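The kitchen at Foromico opens at six in the morning, and by the time we spoke the first trays of flatbread were already out on the counter. The owner has run the takeaway in Wornollow for nine years. She started with a single stall in Tivbridge market, selling lentil soup and one kind of pie.

"The soup paid for the pie," she said. "I got the pie wrong for a long time. The pastry was too thick and people left the edges."

Most of her trade now is party food, cooked the day before and collected cold. In February she sent out 969 boxes, mainly for birthdays and works lunches. The biggest seller is a baked rice dish with chicken thighs, fried onions and dried lime. She makes it in deep tins and tells customers to warm it with the lid on.

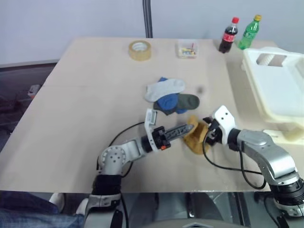 "People take the lid off because they want it crisp," she said. "Then it dries out and they ring me. Leave it covered for 30 minutes in a medium oven, then take the lid off for the last bit if you must."

She buys her spices from Mahrous, a wholesaler she has used from the beginning, and grinds the cumin and coriander herself. The rice is soaked for an hour in salted water and drained well. She does not measure the salt. Asked how a home cook should judge it, she said the water should taste like a soup that somebody has slightly overdone.

I asked what she would make for a crowd if she had only one evening to get ready. She said meatballs in tomato sauce, every time, because they keep for 2 days in the fridge and the sauce is better on the second.
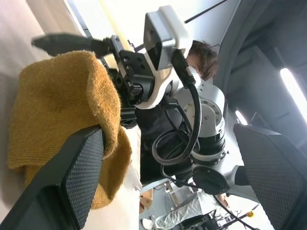

Her meatballs are half beef and half lamb, with grated onion squeezed out by hand. She browns them in small batches and lets them finish in the sauce. The pan then has to be kept warm on the way to the party, and for that she wraps it in whatever is thick and to hand. A ribbed, fuzzy knit like the mustard-yellow one would do the job, she said, with newspaper under it and the whole lot wedged in a cardboard box. "Just don't use anything you mind getting sauce on."

Prices have gone up, and she is open about it. A full tray of the rice costs more than it did last year, and she has dropped the smallest size. The oven she wants next is second-hand and priced at £1,425, and she is waiting to hear whether it will fit through the back door.

She has no plans to open in the evenings. "I'm in bed by nine," she said. "If you want it hot for your tea, collect it at four and put it in your own oven."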